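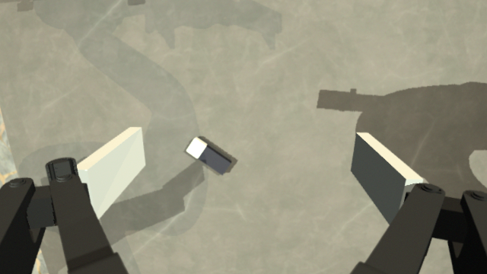 Workshop Tips: What to Ask at a Robot Open Day (and What to Take Home for Your Own Bench)

I went to the Sowah open day in October 2021 with a low opinion of robot arms for small shops, and I came home with it mostly intact. The pitch was a tidying helper called Pradness: it finds a small part on a table, picks it up and puts it in a drawer. Anyone with a garage full of odd screws and half-dead thumb drives will see the appeal. So did I, for the length of the coffee line.

Most of the demonstration ran on a large screen, as a simulation. I have nothing against simulations. You can learn plenty from one about reach and clearance. You can't learn what it does with a sticky drawer, and every drawer I own is sticky. If you go to one of these days, some things to ask and some things worth copying at home.

1. Ask how many tries, then ask how many worked.

The man from Flerkosano told us the routine had been run 500 times. Fine. He had to go and look up how many of those ended with the part in the drawer, and he hadn't come back by the time I left. A number of tries is like a number of hours spent sharpening a chisel. I want to see the edge.

2. Look at how little is on the table.

A cabinet, one small thing to put away, and a lot of open tabletop.

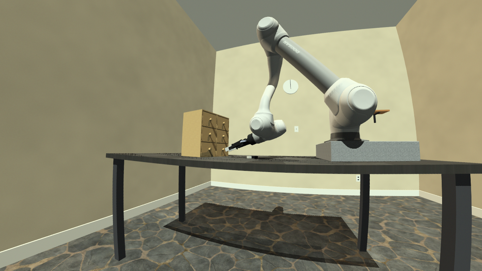
My bench has never been that clear since the day I built it. Still, there is a tip in there. Before you sort small parts, push everything else off the bench or onto a tray. Sorting on a cluttered surface means you pick up the same washer four times. Give yourself one clear patch the size of a baking sheet and work only inside it.

3. Leave hand room in front of the drawers.

Small-parts cabinets usually end up jammed against a vise or a stack of paint cans, so you can only open them halfway. Turn the cabinet so the fronts face where you stand and keep the space ahead of them free for the full pull of a drawer, plus your knuckles. I moved mine 22 inches down the bench when I got home and it was the most useful thing I did all month.

4. Choose knobs you can grab with dirty gloves.

Little round knobs look nice on a wooden cabinet. With work gloves on they are a nuisance, and I'd like to hear from the makers how a two-fingered gripper gets along with one that has a coat of grease on it. At home, a loop of cord through the knob hole does the job and costs next to nothing. Tie the knot inside the drawer and melt the end if it's nylon.

5. Put things away one at a time only if there are few of them.

A machine that handles single parts is going to handle them singly. For a coffee can of mixed hardware, that is a poor way to work. Dump a handful in a muffin pan, sort by kind first, then carry each cup to its drawer. I got through 60 bolts that way before lunch - no electricity needed.

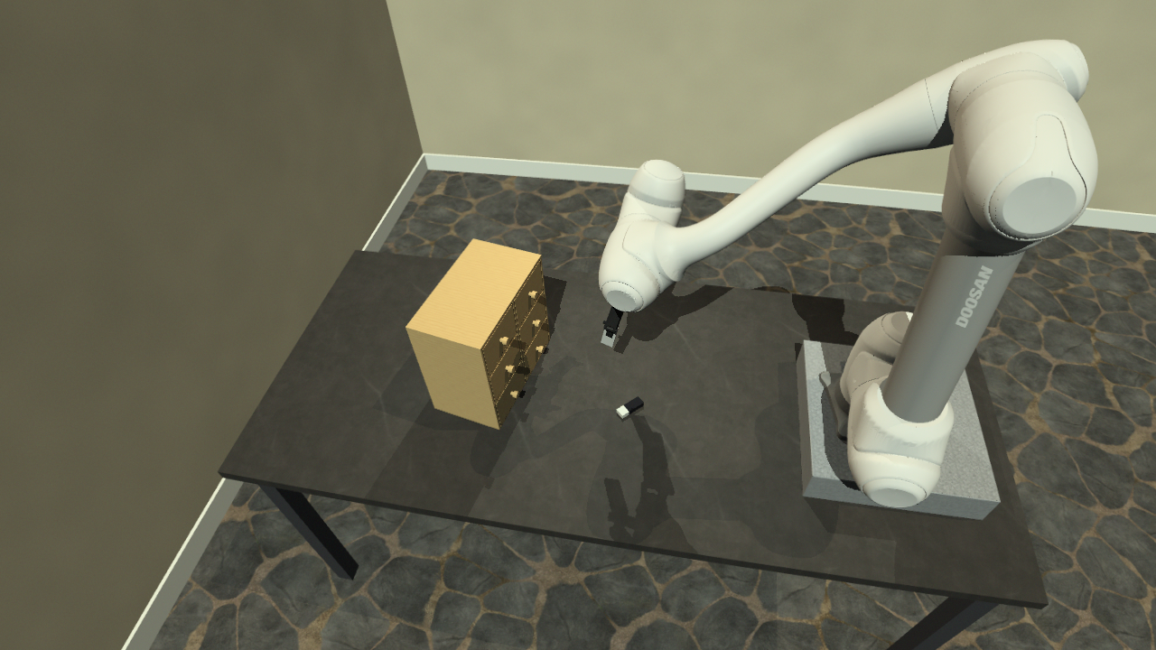
6. Light the bench from two sides.

One strong lamp throws your own shadow right over the part you are hunting for. An arm has the same trouble with its shadow, though whether it minds I couldn't say. Clamp a second cheap light on the opposite side and a bit lower. Dark parts on a dark top are the worst; a sheet of white butcher paper fixes that, and you can write on it.

7. Ask what happens when it drops something.

This was my best question and got the weakest answer. I was told the Wilevell software "handles recovery." I asked whether recovery meant the arm looks on the floor. It does not look on the floor. Mine is a magnet on a broom handle, and an old sheet hung from the front of the bench to catch what rolls.

8. Find out what it needs bolted to.

A heavy arm wants a heavy base under it, and that base takes up bench. Measure before you fall in love. My whole bench is 52 inches long, and by the time I'd marked off a footprint with tape I had lost the spot where I do all the gluing.

I did enjoy watching, I'll admit that. I stayed longer than I meant to.
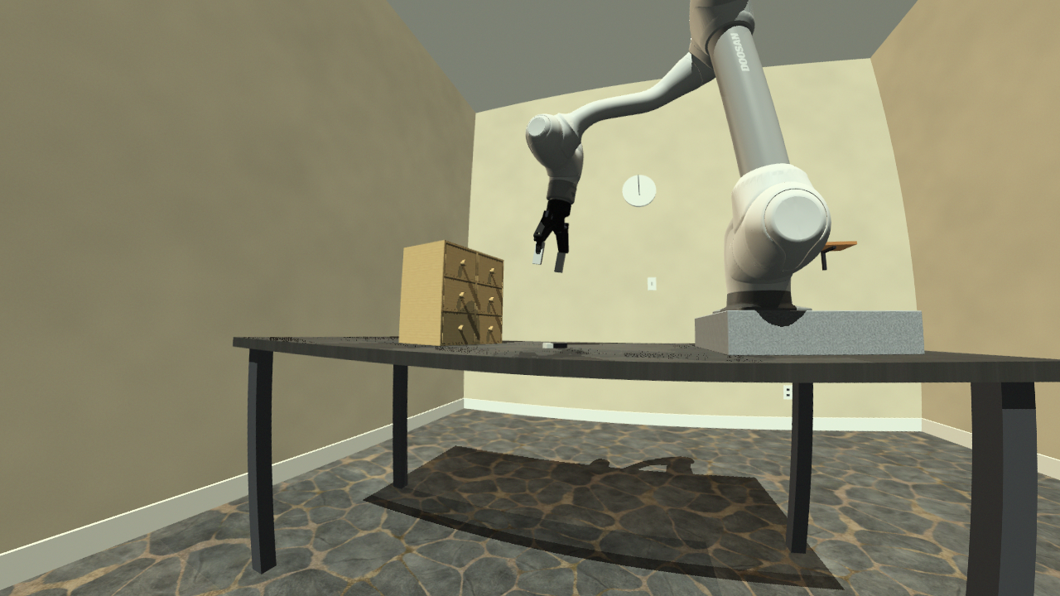
Amerley Laryea wrote in to say I was being too hard on it. She went to the same open day back in July and thought the point was never to replace a muffin pan. Her hands are bad in the mornings, and a thing that could slowly put parts away while she did something else would suit her fine, even at one part a minute. She did agree about the drawers, and says rubbing a candle stub along the runners will free up most wooden ones. I tried it on my two worst. One slides now. The other is going to need a plane.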